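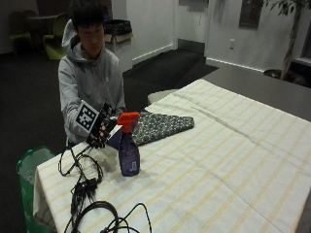
*Photo: Simin Rezaei*

**Cleaning cupboard and shared kitchen walk-round, May 2019**
Brallow Community House, ground floor and basement
Checked by: Dorota Szczepańska

Marks: OK = fine as found, FIX = needs doing, DONE = sorted on the spot

I love doing this one! The building is in better shape than it was in December, and so many of the old FIX lines have turned into OKs that I had to start a fresh sheet. Comments are under each item, so please add your own in pen on the copy by the sink.

## 1. Spray bottles and refills

- [x] Every bottle has a label that says what is in it – **DONE**
 Two bottles on the basement shelf had labels that had rubbed away. I emptied them, rinsed them and made new labels with the wide tape. If you can't read it, don't sniff it to find out. Pour it away with plenty of water and start again.
- [x] Trigger heads close to the OFF position – **OK**
 All good except the one from the upstairs restroom, which drips at the collar. New head fitted.
- [x] No food or drink bottles used for cleaners – **OK**
 None at all this time. Fantastic.
- [ ] Dilution chart on the inside of the door – **FIX**
 The chart is still the one for the old floor cleaner. We switched to Nikari over the winter and the amounts are different. Simin is printing a new one, bigger type, with the capful lines drawn in.

## 2. Cupboard

- [x] Bleach and acid descaler on separate shelves – **OK**
 Bleach low left, descaler low right, with the paper goods between them. Keep it like this, please, even when the delivery comes in and you are in a hurry.
- [x] Door locks, key on its hook – **OK**
 The new lock is so much nicer than the old one. It turns with one finger.
- [ ] Nothing heavy above shoulder height – **FIX**
 The drum of floor polish has gone back up to the top shelf. It needs two people to bring it down, so I left it and put a note on it.
- [x] Safety sheets in the blue folder – **OK**
 17 sheets, one for each product on the shelf list. I went through them one by one and they match! The Mima glass cleaner sheet was the last one missing and it came with the spring order.
- [x] Mop heads hung up to dry – **OK**

## 3. Gloves and eye protection

- [x] Rubber gloves in small, medium and large – **OK**
 Plenty of medium. Small is down to the last pair, so I put it on the order.
- [ ] Goggles clean and not scratched – **FIX**
 One pair is so cloudy that I wouldn't want to pour anything while wearing them. Throw out, replace.
- [x] Eye wash bottle sealed and in date – **OK**

## 4. Kitchen

- [x] Fire blanket within reach of the stove – **OK**
- [x] Fridge at 40°F or below – **OK**
 The new door seal is a wonder. You can feel it pull shut.
- [ ] Extractor filter – **FIX**
 Sticky. Soak it overnight in the deep sink and stand it on end to drain. Do both sides.
- [x] Floor dry, mat flat – **OK**
- [x] Knives in the block – **OK**
 Somebody has sharpened them beautifully. Thank you, whoever you are.

## 5. Basement corridor

- [x] Exit sign lit – **OK**
- [x] Path clear to the back door – **DONE**
 Moved a stack of folding chairs into the Makowska room, where they belong.
- [ ] Handrail – **FIX**
 The bottom bracket has a bit of play in it. One longer screw should do it.
- [x] Water meter cupboard opens fully – **OK**
 Reading 2780, written on the card.

## Follow-up

| What | Who |
|---|---|
| New dilution chart | Simin |
| Polish drum down from top shelf | Dorota plus one |
| Goggles, small gloves | Dorota |
| Extractor filter soak | Kitchen team |
| Handrail screw | Simin |

Supplies budget left for the year is around 400 dollars, and the goggles and gloves will come to 62, so there is room for a second mop bucket. I would really like one with a pedal wringer – has anyone used one they liked?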